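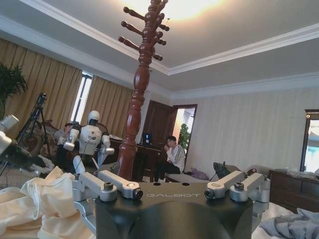

## How a Picture Book Gets Made

A picture book starts with a story. The writer types it out, often in fewer than 300 words, and sends it to a publisher. At Hostmont, an editor reads it and asks for changes. 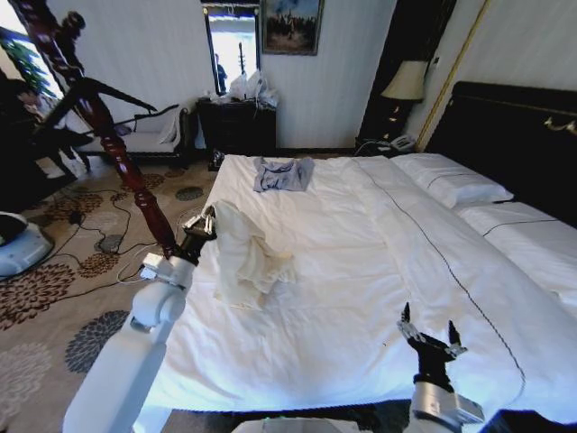 *A light blue-gray shirt on a white duvet.*

Next, an illustrator makes small, quick sketches — one for each page. Some get drawn up to seven times.

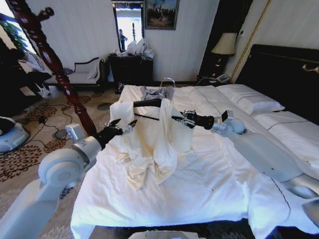
Then come the final paintings. The pages are printed on big sheets, folded, sewn, and glued into a hard cover. Now the book can go to stores and libraries.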